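Gripper upkeep: what changed on the Sikatby pair

Some of you asked at the last meeting how the two hand-held grippers are being looked after now that they go out to people's homes as well as being used in the workshop. Ngaio Stubbs has been keeping the log, and this is mostly taken from her notes, with a few additions from me. The sorting task is the one with the packaged snacks and the pink box.

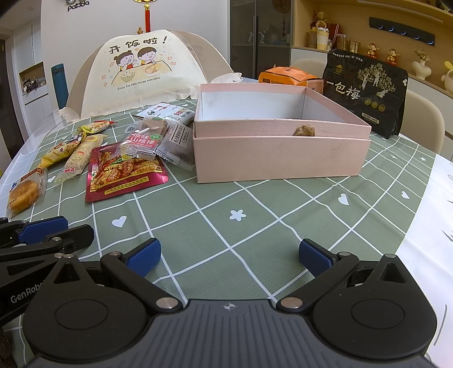
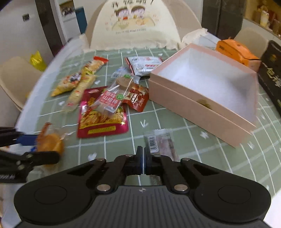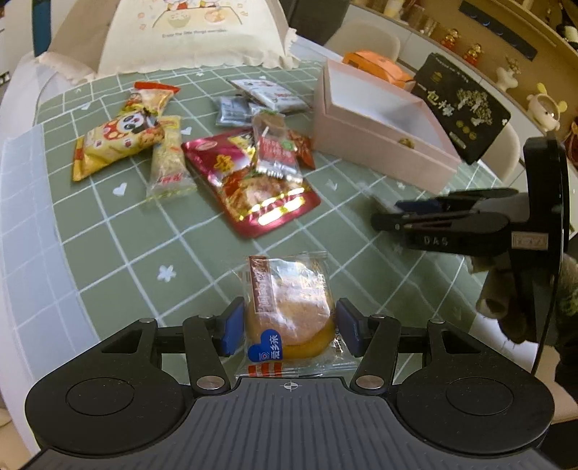
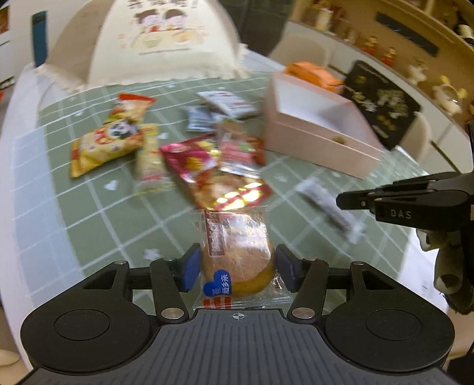 Most of the wear is in the finger pads. The blue rubber picks up dust and a little oil, and then thin plastic wrappers start to slide. We used to wipe the pads at the end of the day. Now they get wiped before every session with a damp lint-free cloth and left to dry with the fingers open. Do not use alcohol on them. Ute Frerichs tried it in August on an older set and the surface went shiny within a week.

Pads are changed in pairs, never one at a time. A new pad against a worn one closes off center, and small packets twist when they are picked up. The spare pads from Dorkier are fine. Press each one down from the base toward the tip, close the fingers gently, and look at the gap against a light. If it is wider at one end, take the pad off and start again.

The pivot pins come next. Work the fingers open and closed slowly and feel for a catch. If there is side play in a linkage, write it on the card and put the gripper on the repair shelf. Please don't tighten anything yourself. Ngaio found one linkage in January's check that had been tightened until it dragged, and it took her most of an afternoon to get it moving freely again. No oil on the joints either. It runs down to the pads.

The setup check is short. Zero the opening with the fingers fully closed, then open them all the way and read the value. It should be 129 on both units. One of ours was reading nearly 2 low, and the cause was grit under the left pad. Clean first and recalibrate after, or you will save the error into the settings.

Wipe the camera window last, with the dry cloth from the small Aubert case. The same cloth should not be used on the pads. We have lost one cloth that way already.

Units go back in their cases with the fingers slightly open so the pads don't take a set. The log sheet goes in the lid pocket. Session 29 came back without one, so if you have it, please drop it off at the Prorach bench.

The next order of pads goes in once Ute has counted the drawer. Anyone who needs a set before then can ask her directly.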